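4. Recolha bimanual: objetos soltos sobre superfície mole

Secção revista em junho por Nandi Radebe. Substitui as notas antigas do protocolo Zostska. Ler a secção 3 antes (calibração das pinças).

4.1 Preparar a superfície

1. Esticar a manta sobre a cama. Rugas pequenas ficam, fazem parte da tarefa.
2. Objetos ao centro, ao alcance das duas pinças. Leves, deformáveis de preferência: sacos, lenços, embalagens vazias. Um ou dois rígidos pra comparação.
3. Verificar os parafusos dos pivôs. Folga = episódio perdido.
4. Iniciar a gravação nas duas pinças, só depois mexer.

Nota: não trocar de manta a meio da sessão. O modelo agarra-se ao padrão das riscas, já vimos isso no lote da Heketcombe.

4.2 Pega simultânea

5. Pinça esquerda no objeto rígido, direita no mole. Fechar devagar.
6. Dedos no rebordo, nunca no meio da peça.
7. Manter 2 segundos antes de deslocar.
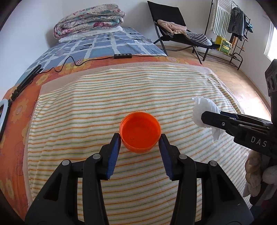

Fig. 4.1 – Tampa laranja entre os dedos de uma pinça, saco de plástico na outra.

CUIDADO: não apertar até ao batente. As almofadas azuis descolam e o sinal de abertura fica com desvio. Se acontecer, recalibrar e anotar no registo.

4.3 Posição de espera

8. Entre episódios, abrir as duas pinças e parar por cima da manta, sem tocar.
9. Confirmar que os objetos continuam no campo das duas câmaras. Embalagens com muito texto ou brilho são bem vindas, servem para testar o segmentador.
10. Marcar fim de episódio.

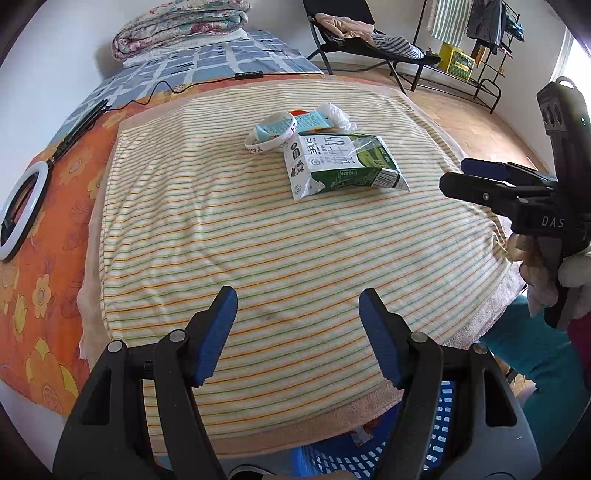 Fig. 4.2 – Pinça em primeiro plano aberta; segunda pinça à direita; objetos agrupados ao fundo da manta.

Nota: episódios com menos de 8 segundos são descartados na importação. Sem aviso, infelizmente. Pedido aberto ao Marthinus Joubert, ainda sem resposta.

4.4 Objetos de papel

Os mais dificeis. Aproximar com a pinça bem aberta, um dedo de cada lado, fechar só no fim.
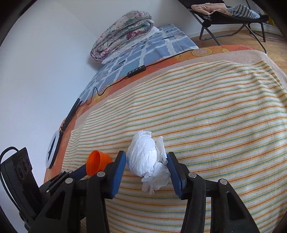

Se o papel rasgar, o episódio conta na mesma, etiqueta "rasgado". Não repetir com o mesmo pedaço. No último lote foram 410 episódios, 29 com essa etiqueta, e a política treinada com eles incluídos fechou mais devagar sobre papel. Treinada sem eles, esmagava tudo. Portanto guardar.

Falta testar: tecido fino, sacos com ar. Ver tambem 6.2 (exportação para Ultel).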